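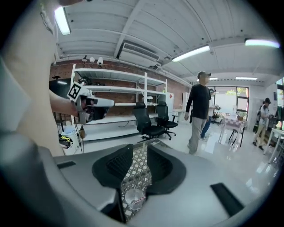
When do the new library hours start at Hidcombe? From Monday 6 August, the branch will open until 8 pm on weeknights, with Saturday hours unchanged.

HIDCOMBE, Fri 27 July. The Morrison Library Service will extend weeknight opening at its Hidcombe branch, following a survey of members held earlier this year. The branch now closes at 5 pm.

The service received 826 completed surveys. Later closing was the most common request, ahead of more study desks and a larger children's collection. Many people who asked for it said they work in town and can't get back before the doors shut.

"People told us they were paying for a library they could only use on Saturdays," said Kenneth Purves, manager of the Morrison Library Service. "We had the building and we had the collection. What we needed was the staff hours, and those are now in the budget."

Hidcombe has 3,609 active members. It is the second-largest branch in the service after Katora, which has opened in the evenings for several years and will keep its present timetable. The Stenden branch is also unchanged.

The after-hours return chute on Mill Street will stay open at all times. Holds can be picked up at the front desk until 15 minutes before closing. Members with a hold waiting at Stenden or Katora can have it moved to Hidcombe at no charge by phoning either branch or asking at any desk.

Printing, photocopying and the public computers will be available through the evening. The local history room will close at 5 pm as it does now, as its material has to be fetched by the archivist. Anyone wanting to use the room on a weeknight should speak to the branch about a booking. Two evenings a month will be set aside for this if there is enough demand.

Evening parking is free in the lot behind the branch after 6 pm. The side door on that lot will be locked at 7 pm, and members leaving after that time should use the front entrance. The ramp is at the front.

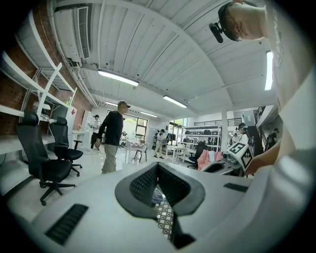 Lachlan MacAulay told the service's July public meeting that later closing would be of little use to anyone who relies on the bus, as the last one from the centre leaves before 8 pm. He asked that the timetable be raised with the bus operator before the new hours begin.

Mr. Purves said the service had written to the operator and was waiting for a reply. The branch hours will go ahead on the planned date either way.

The new weeknight hours will be reviewed after five months. The review will look at door counts, loans after 5 pm and use of the computers. Members can also leave written comments at the desk.

Library cards are free to residents. To join, bring one piece of identification showing a current address. Children can be signed up by a parent or guardian.

Media inquiries: Kenneth Purves, Morrison Library Service, Hidcombe branch.

Comments

marg_t
Good news. I've been driving to Katora on Tuesdays just to pick up holds.

Reader
Does the 8 pm closing include Fridays? The notice on the door says Monday to Thursday.

Hidcombe Library
Fridays are included. The notice is being replaced, thanks for pointing it out.

dpw
Would have liked Sunday afternoons instead but I'll take it.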